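Home Guides Set-up Downloads Contact

Juvetex Desk Scanner, Set-up Guide
Section 4: Connecting to your laptop

Share 13 Comments 51

Before you begin, please read this section one time to the end. The scanner must stay switched off until step 5. If you connect it too early, the laptop may choose a general driver, and then the page size will be wrong.

You need:
- the Juvetex scanner and its power cord
- the gray data cable from the small bag
- the Imeck program, version 299 or newer
- 2,392 MB of free space on the laptop

1. Put the laptop on a firm, flat desk. Open the lid fully enough that you can read the screen when you stand.

2. Close all other programs which use a scanner or a printer.

3. Start the Imeck installer. When it asks for the language, choose the same language as your keyboard. This can be changed later, but then you must enter your settings again.

4. When the installer shows "Waiting for device", connect the data cable, first to the scanner and then to the laptop.

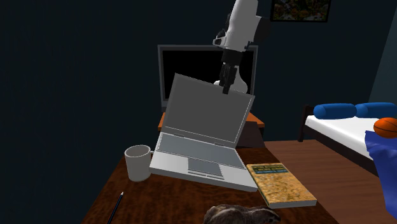

Page last changed: November, by Hui-mei Yen

5. Switch on the scanner. The lamp blinks orange and after a short time it becomes green. Press Continue in the installer.

Note: If the lamp stays orange, take out the data cable, wait until the lamp is dark, and repeat step 4. Please do not use a USB hub for the first connection. After the first connection a hub is allowed.

6. Give the scanner a name of maximum 13 letters. Spaces are not accepted.

7. Place the white test sheet on the glass and press Test. A good result shows a gray bar from left to right without stripes. If you see stripes, clean the glass with a dry cloth and test again.

CAUTION: Do not close the lid of the laptop during the test. The laptop can go to sleep and the scanner head will stop in the middle of the glass. In this case switch off the scanner and start again from step 5.

CAUTION: Never pull the cable by the wire. Hold the plug.

8. Press Finish. The installer will ask for a restart of the laptop. Save your work before you agree.

If the scanner is not in the list after the restart, see Section 9, error 51. For questions about office networks please write to Tien-fu Liao at the Storosari help desk. Mails which arrive on Wednesday after 3 p.m. are answered on the next day.

Previous: Section 3 | Next: Section 5, Scanning a book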